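4.2 The Turus kit on trial

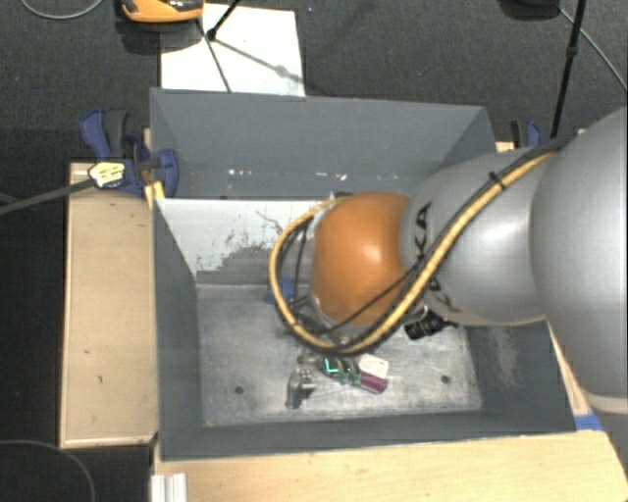

Figure 3. The Turus bin-picking kit under evaluation: KUKA arm over the grey metal-floored bin, with a small group of mixed items on the floor of the bin.

Turus is sold by Tasgate as a bin-picking kit that can be "added to the arm you already own". We already owned an arm, so this suited us. The box contained the picking software, a calibration target, a licence dongle and a manual that devotes four pages to unpacking the dongle. The bin, the bench and the clamps (Figure 3) are not part of the kit, and the manual is silent on all of them.

Installation is quoted at an afternoon. Ours ran from September well into the following month, a good part of it spent persuading the licence server that our lab was in the same country as our invoice. Once running, the software behaved politely. It planned short, sensible approaches and showed little interest in the bin walls, a courtesy we had not seen from the Traltaver package in Section 4.1.

We ran 2,000 pick attempts over mixed small items, with the contents reshuffled by hand every 63 attempts. The odd interval was chosen by the second author, Kibet Nyaga, who declined to defend it in review and declines again now. Failures fell mostly into two kinds. In the first, the planner chose an item lying against its neighbour and tried to lift the pair. In the second, it found nothing worth picking and reported the bin clear, with a cheerful green tick, while items remained on the floor. Tasgate's support desk described the tick as "a colour preference" and pointed us to the settings menu.

Cable routing deserves a paragraph of its own and gets one in the manual, where it reads in full: "Route cables appropriately." Yaroslav Kobzar redid ours twice. The hose needs enough slack at the wrist for the planner's favourite poses, and the kit has no model of the hose at all. We added a keep-out volume by hand and repeated the first 350 attempts with it in place.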